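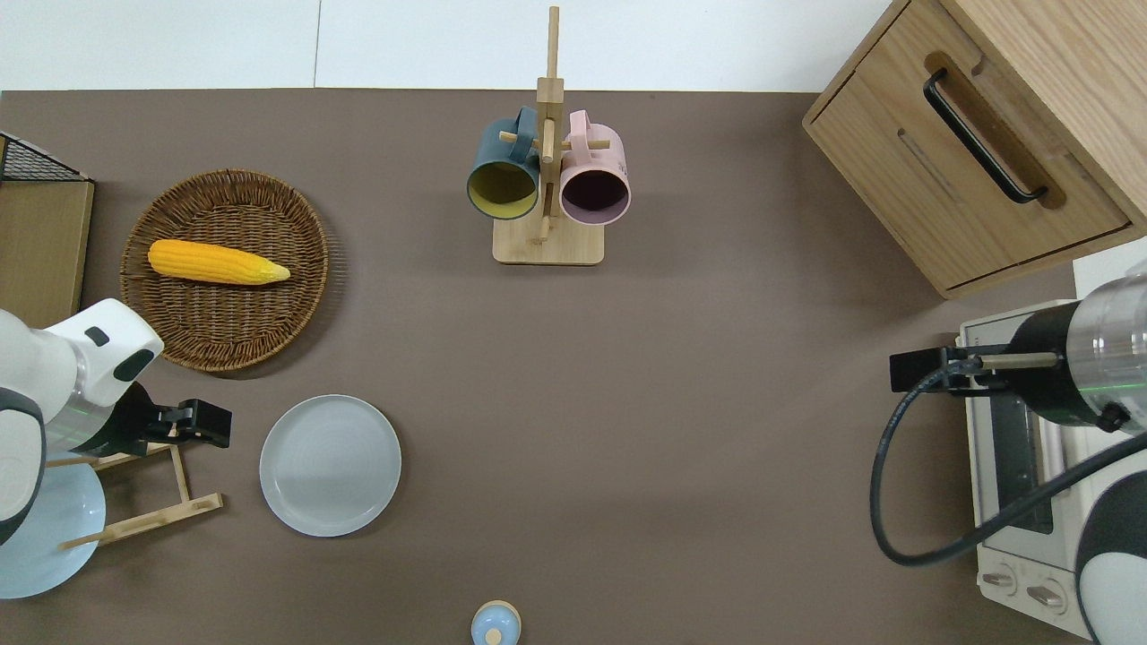

Kitchens & small spaces

I've been paying more attention to what I eat at lunch since we moved offices. Short thread.

The new place is on the third floor of the Norkico building. The old one had a sandwich shop downstairs. This one has a parking lot.

For the first 4 weeks I ordered in. I added it up on 28th May and it came to around $300. That was enough to make me start packing food.
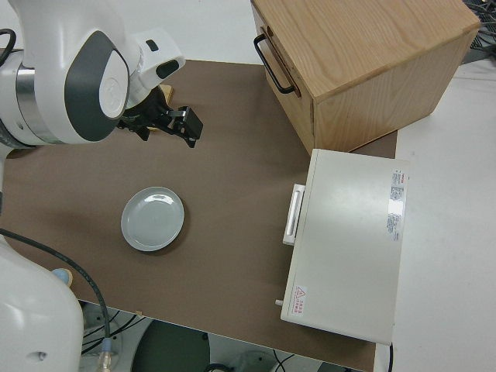
What I bring now: rice, beans, whatever vegetable is cheap, and a boiled egg. I cook it all the night before – it takes me less than half an hour.

Corn is the one I look forward to. It's still pricey here and gets good in July. I cut it off the cob and eat it cold with lime and salt.

Containers matter more than I expected. I bought a set from Ukmont and one lid already leaks. The Asanance ones cost more and have held up so far.
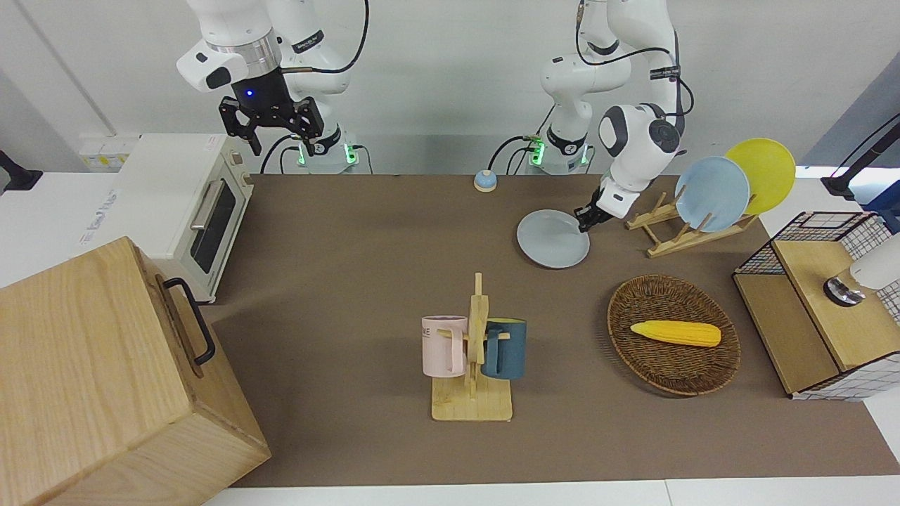 The other thing is washing up. If I leave the box in my bag overnight I don't want to cook the next day, so I rinse it at work before I go home.

Someone asked about soup. I use a wide-mouth jar and keep it upright on the bus. Lentil is fine. Anything with noodles gets mushy by noon.

Still ordering in once every couple of weeks, usually the grilled chicken from Sarantis. I'm okay with that.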